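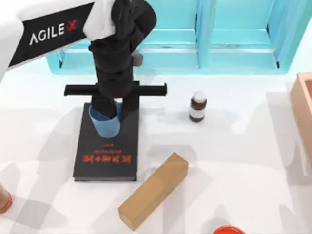
White arm with a black AGILE X panel

Clilldale hotel open day, May 2018

The Drustov opened its doors to travel agents for a day, and I drove up from the coast to see it. Bujar Hodžić, the manager, took us through the guest rooms on two floors. Those at the back are quieter -- ask for one if you sleep lightly. Breakfast starts at 6 and the bus to the harbor stops outside. The Begović restaurant next door gives hotel guests a set dinner. Parking is free but tight, with 8 spaces behind the kitchen. The new conference hall seats 300. Room rates for the fall had not been set when we left.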